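Plundis Bedspread Set, Stostness Collection

Sold by Flutodau Home Textiles

The Plundis is a light bedspread for people who like to change the look of the bedroom without buying new furniture. It is woven by our partner mill Ngui from combed cotton, and it becomes softer after each wash. You can use it alone in the warm months, or put it over a blanket when the nights are cold.

What is in the set
1 bedspread
2 pillow covers with envelope closing
1 cotton bag for storage

Sizes
Twin, full and queen. The king size is planned, but we do not yet have a date for it. Please measure your mattress with the topper on it, if you use one. Many customers forget the topper and then the sides come out too short.
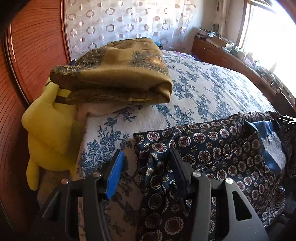 White bedspread with blue floral vines, and a navy fabric with medallions.

Care
Wash at a low temperature with similar colors. Before the first use, please wash the set one time alone, so the extra dye can go out. Do not use bleach. Dry it on a line if you have the place, or in the dryer on the gentle program. Iron on the back side while the cloth is still a little damp. In the first 3 washes the cotton can shrink a small amount, and we cut each piece bigger to allow for this.

Mixing patterns
We are often asked if a printed bedspread can go together with other prints. In our opinion yes, when one pattern is large and the other is small, or when they share one color. For a quieter room, choose plain pillow covers. We sell these separately in 16 colors.
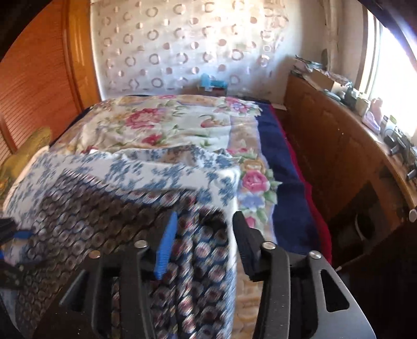 Layered patterned textiles on a bed in a narrow room.

Delivery and returns
Orders leave our warehouse in 3 working days. You may return the set in its bag if it was not washed or used. Pillow covers bought separately can be exchanged for another color one time. For very small differences of shade between two production lots we cannot give a refund, so please order all your pieces together.

Page updated Thursday, April 16, 2026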